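Nutsugah Workshop Fund: Progress Report, November

Unpacking and assembly work at the Madero site is on schedule. Tadico delivered 406 kits, and 17 went back to Kokport with split panels. Each kit is checked for missing parts before any tubes are fitted. The work tables now have black cloth covers, which make the white parts easier to see and keep them from getting scratched.
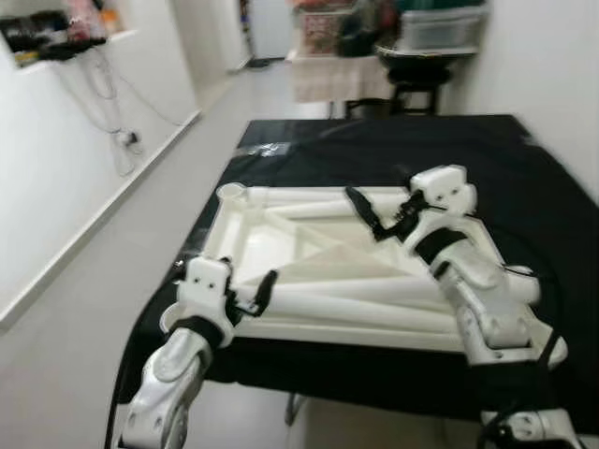
White frame with two tubes, on one of the covered tables.

Assembly time per kit is down by 5 minutes compared with the last report. Plastic film is still piling up faster than we can recycle it, and we have asked Tadico to use less. Spending is within budget apart from freight, which ran roughly $1,000 over. We are requesting approval to move that amount from the tools line.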